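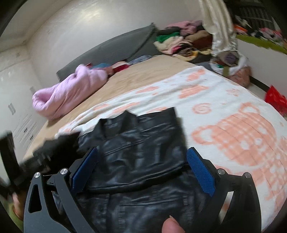

Okay, romance people, I need you! I'm putting together a team of early readers for my next paranormal, Zosberg (grumpy ghost hunter, very flirty ghost, one haunted ski lodge with terrible plumbing), and I have a few spots left.

The draft is nearly 500 pages. Yes, I know. My editor, Gemma Greco, has already made a face at me about it - so if you skim a chapter, tell me which one and I'll get the scissors out.

You'd get the ebook in May and have until the end of the month to send me notes. I don't need you to fix commas. I want to know where you laughed, where you got bored, and whether you'd forgive Drevell after the thing in chapter nine (I did, but I'm weak). There's some swearing and plenty of steam, so adults only please!

I can't pay, but you'll get a signed paperback and your name in the back. To join, email me the last romance you loved and the last one you threw across the room.

Nives Lo Presti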